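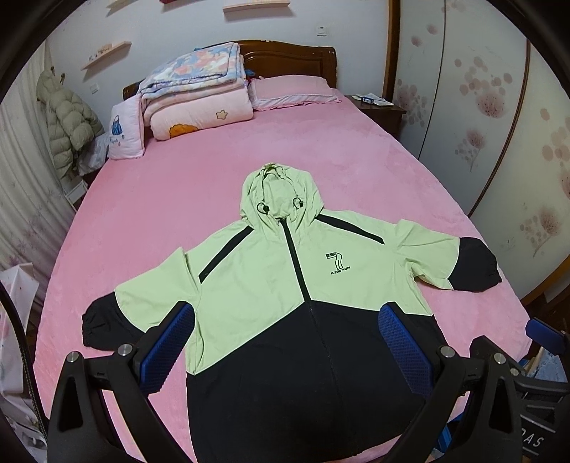 I fold hooded jackets the same way every time now, and it's the only reason my closet door closes. My sister-in-law Charito Magbanua taught me the basic version on a Sunday when we were packing for Cudville, and I've fiddled with it since. It works best on light sporty jackets with a zipper — for puffy ones, skip to the bottom.

## Before you fold

Empty the pockets. All of them! I once folded a jacket around a granola bar and found it in April. Then zip it all the way up. An open zipper lets the two front halves slide past each other and you end up with a lopsided bundle (ask me how many times I tried to skip this).

I do my folding on the bed. A plush sheet is nice because slippery fabric doesn't skate around on it the way it does on a table.

## The fold

1. Lay the jacket on its back, front side up, with the hood pointing toward the headboard. Pull the hem down until the zipper lies flat. If yours runs at a bit of a diagonal up near the neck, give the shoulders a little tug, one and then the other.

2. Smooth out the body with your palms, working from the middle outward. Don't worry about creases by the underarm, they disappear into the fold anyway.

3. Tuck the drawcord loops and toggles inside the hood. Left hanging out, they catch on everything else in the drawer.

4. Bring one sleeve straight across the chest, then bend it at the elbow so the cuff points down at the hem. Do the other sleeve the same way on top. Keep elastic cuffs flat or you'll get a lump.

5. Fold each side in toward the zipper. You want a long rectangle with the hood sticking out of the top.

6. Now fold the bottom up to the chest. If the hem is curved, turn the curved bit under first so you've got a straight edge to work with.

7. Fold the hood down over the bundle. For travel, I turn the whole thing over, roll it up from the hem end, and pull the hood around it like a pouch.

A two-color jacket makes this easier, by the way. If there's a seam across the body where the colors meet, use it as your guide and check that it's level before you start on the sleeves.

## Puffy jackets

Same steps through number five, but press the air out slowly with your forearms before you fold the bottom up. Don't leave them squashed for months. I hang mine as soon as we're home.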